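Two days at Cliltasska, or how I bought more lead

I had promised my wife, and more importantly the cupboard under the stairs, that I would go to Cliltasska this year with a shopping list and come home with what was on it. The list said: one box of Great Northern War dragoons, two bottles of brown wash, static grass. I'll get to what came home.

For those who haven't been, Cliltasska is a wargames show held in a former fish hall, and on a damp morning the hall would like you to remember that. Doors were at nine. The line at nine was made up entirely of men my age in black fleeces, all pretending they weren't heading for the bring-and-buy. I was ninth or tenth through the door and still got beaten to a bag of Napoleonic limbers by a fellow with a rolling suitcase. A rolling suitcase! He'd clearly done this before.

The big draw was the Poltava game put on by Eilif Nygård and his club. He told me there were 2,133 figures on the table, all 15mm, and that 1,067 of them were Russian. I said that seemed generous to the Swedes. He said they'd run out of green paint. The terrain was lovely, low and dusty looking with proper redoubts, and the game moved at the speed of a glacier with a bad knee. I watched one turn, had lunch, bought some things, and came back to find the same turn in progress and a heated talk going on about whether a hussar can see through a windmill.
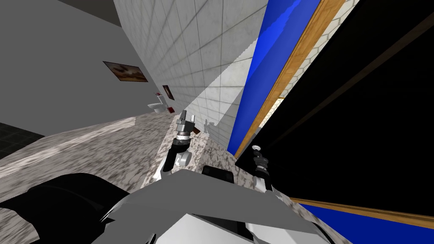
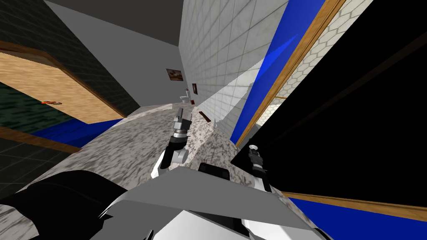
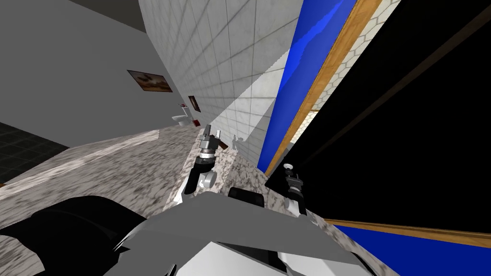
Pritov had the largest trade stand and the smallest staff, one young man with a card reader that worked if he held it over his head. Their new 28mm Swedes are very nice. Slim, sensible faces, separate heads, muskets you could actually believe in. The horses look worried, but so would I. The dragoons come 12 to a box and I bought my one box, as per the list, feeling saintly.

Then I walked past Nyberg.

Nyberg were clearing out their old metal Thirty Years War range, the chunky stuff from the days when every pikeman had hands like oven mitts. I learned to paint on those. They had them loose in tubs, sold by the scoop, and the scoop was a soup ladle. I had two ladles of pike and one of musketeers, then went back for a ladle of officers, which gave me 50 more pikemen than I have pikes for. At home I found that my scoop of officers was mostly drummers. If you've ever wanted to see a regiment led entirely by percussion, keep an eye on this blog.

After lunch I sat in on Kerstin Tangen's painting class, which was supposed to be about horses and was mostly about throwing away your old brushes. She paints a bay horse in four steps and it takes her less time than it takes me to find my glasses. Mine came out the color of a sofa. She was very kind about it and said it had "plenty of warmth." I've put it at the back of the unit.

Sunday was quieter. I got into a participation game of Wekis, a skirmish set where you draw beads from a bag and the bag hates you. My patrol spent three turns in a turnip field without ever being told to leave it. The fellow across from me took the bridge, the farm and the last chocolate cookie. Good rules, though. They fit on two sheets, and combat is one roll each, so you get your bad news promptly. I bought a copy.

Complaints? The coffee ran out on both days. The lighting at the far end was so dim that the Zama game could have been Waterloo. And parking has moved to the other side of the rail line, a fine walk going in and a long one coming back with four ladles of lead in a tote bag. One handle gave out at the crossing.

Final count from the trip: one box of dragoons, something like a small army of pikemen, too many drummers, a set of rules, one warm horse. I forgot the brown wash. I also forgot the static grass, so everyone will be based on bare dirt until the August show, where I'll be going with a very short list.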